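Slide 6 – house rules for home recording

Okay, so this is the part I get the most email about. When we started the Usuga sessions we had one page of rules, and most of it was about batteries. Now it's 14 rules and I'll only bother you with the trash ones.

Rule one: agree on what counts as trash before anybody picks up a gripper. Rule two: food packaging gets its own pads, and they get wiped down after every run. Rule three, my favorite – hold over the bin, pause, then open. We ask for a full second. People hate it! 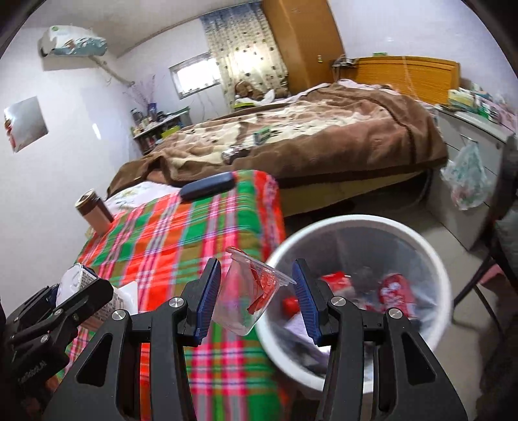
Clamshell between the blue pads, bin right underneath.

(Let them look. Ask who'd wipe the pads now and who'd wait.)

Okay, on to the numbers. Out of 974 runs at Hesden we threw out 500, and the biggest cause by far was letting go too early. I was pretty embarrassed by that, so yes, go ahead and laugh. After that we made everyone do 5 practice drops before recording.

If I'm short on time, skip the Jarnodel checklist and go straight to labeling.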